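4.2 Floor-level retrieval in simulation

The Sikora policy was trained on 604 simulated episodes and evaluated on a held-out set of 581, all drawn from the Grarkgate household scenes. Each episode starts with the robot facing one or more small objects and ends at a fixed step limit. Control runs at 15 Hz. The policy receives one forward view of the workspace and close-range views in which the gripper fingers are visible, with no depth channel and no object pose.

We compare two variants. The first, Zulinix, encodes every view with shared weights. The second uses a separate encoder for the close-range views and is otherwise identical. Both were trained for the same number of steps, and model selection used training scenes only.

Close-range views often carry little information before contact. With the gripper open, they may show wood grain and nothing else – a case in which a shared encoder must rely on the forward view to choose a direction of motion. Figure 6 gives policy inputs from one Grarkgate scene.

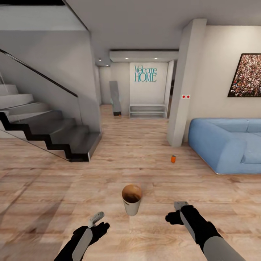
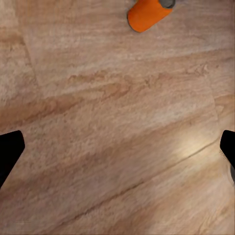
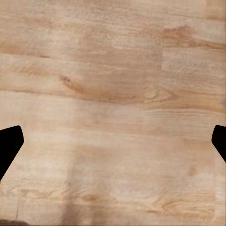
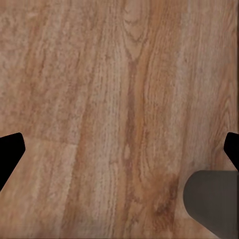

Figure 6. Simulated policy inputs: one forward view (first panel) and three close-range views (remaining panels).

To test this dependence, we masked the forward view at random steps during evaluation and left the close-range views intact. The masking schedule was generated once with seed 828 and reused for both variants. Episodes that reached the step limit were counted as failures, including those in which the object had been grasped but not lifted. Contact forces were logged by the Grakach simulator but were not given to either policy.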